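Ticket 419
Site: Elommont gym, ground floor
Unit: Ravum wiping arm (mobile base)
Raised by: site support
Opened: 24 March 2022
Priority: high, safety
Status: open, waiting on Jameck

Fault: arm carried on pressing after the force limit tripped. Was doing the seat pad on one of the weights machines. Screen showed FORCE HIGH, arm should have backed off and parked. Didn't. Held the cloth down hard for around 6 seconds, then dragged sideways off the pad. Member of staff hit the stop button. No one hurt. Small scuff on the vinyl, gym have been told.

Done so far
Power off, restart, same error in the log. Swapped the wrist sensor cable, no change. Re-zeroed the sensor with nothing in the gripper, reads fine. Put the cloth holder back on and the reading drifts straight away. Tried 4 cloths, all drift.
Speed down to lowest setting — still trips late.

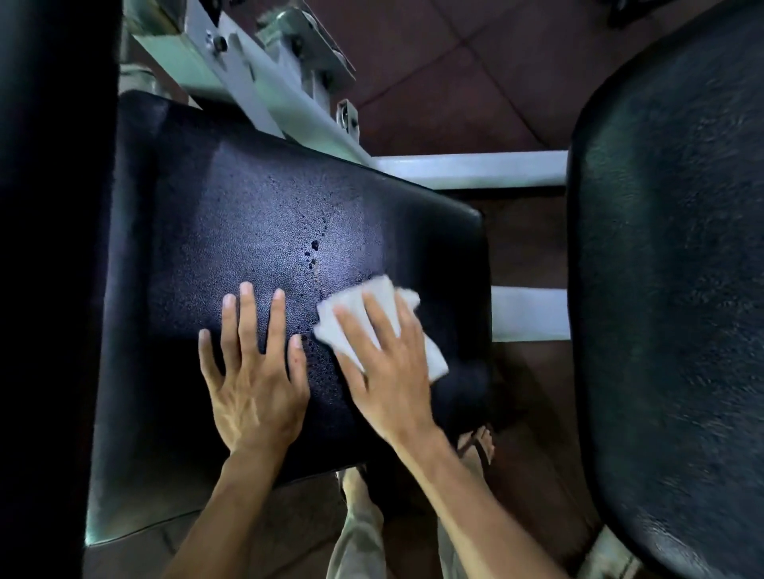 Wipe path is the next suspect. Kumsa planner treats every seat as flat and the pads aren't, they curve down at the edges, so the arm chases the surface and pushes. By hand it's one palm flat on the pad to brace and the other pressing a folded cloth, and you ease off without thinking when you get near the rounded edge. Arm has only the one hand and no idea where the edge is. Also these pads have a pebbled finish, and on damp vinyl the cloth might be grabbing. Not tested that yet.

Log from the trip attached. Limit was set at 2000 in the config, no units given, cant tell if that's grams or raw counts. If its raw counts then it's far too high. Jameck please confirm which, and what it was set to in November before the update.

Until then
Arm stays off and tagged out. Wiping by hand, all machines. Do NOT clear the error and carry on, it will let you.
Stop button tested twice after the event, works.
Spare cloth holder requested from Ravum, no delivery date yet.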